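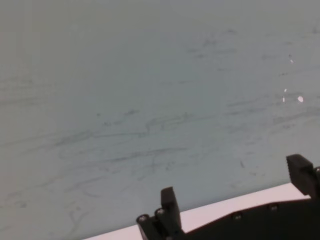 Kiran Lodhi
Ghosting like that usually comes from the wrong solvent. Before anyone replaces a panel I would ask what it has been cleaned with for the last year. Glass cleaner with ammonia dulls the writing face on melamine and on some painted steel, and after that the pigment sits in the pores.

ernport_lab
Original question was about boards in general, so to restate: we have 15 dry erase panels across two floors, mixed age, some melamine, some porcelain on steel. Marker residue builds up over a term. Is there a cleaning interval that prevents it, or is it all down to the surface?

Zoltán Hegyi
Both. Porcelain enamel is glass fused to steel and has almost no open porosity, so residue stays on top and alcohol takes it off. Melamine is a resin-coated paper over a core. The coating wears, and once it has worn no interval will help you.

My schedule on enamel:
Dry felt after each use.
70 percent isopropyl on microfiber every 5 days of use.
Plain water wipe afterward, then a dry cloth.

The water step matters. Binder dissolved by the alcohol gets redeposited as a thin film if you let it evaporate in place.

tessel8
Disagree on the isopropyl for melamine. Used often, it strips the release agent that the marker ink leaves behind, and the next line you write bonds harder. I use water with a drop of dish soap weekly and keep alcohol for marks that have been up more than 24 hours.

Zoltán Hegyi
I said enamel.

tessel8
You did, but the poster has both and will end up with one bottle on the cart.

ernport_lab
Correct, one bottle. It is the Plallero spray at the moment. Label lists propanol and a surfactant, no percentages.

Kiran Lodhi
Surfactant is your film, then. Rinse after it. Try one panel for a week with the rinse and one without, same markers, and look at both under a lamp held low to the side. Streaks show at a low angle long before they show head on.

quillon
Nobody has asked about the erasers. A loaded felt moves pigment around and removes very little of it. We switched to washable pads and wash them every 7 days. Made more difference than any fluid – the fluid only has to deal with what the pad leaves.

tessel8
Agree with that. Also check for people using the back of a pen or a fingernail on dried ink. Scratches hold pigment and no cleaner reaches the bottom of them.

ernport_lab
Pads are the original felts from Szalai, never washed. Will replace those first. For panels already scratched, is recoating worth it?

Zoltán Hegyi
On melamine, no. The roll-on coatings I have tried peeled at the tray edge by January. Replace with enamel as the budget allows and move the worn panels to places where they hold paper and magnets, if they have a steel backing.

quillon
Mine held up for two years, for what it is worth. Two coats, full cure before first use. Prep is most of it.

ernport_lab
I will coat one of the scratched ones and post back at the end of term.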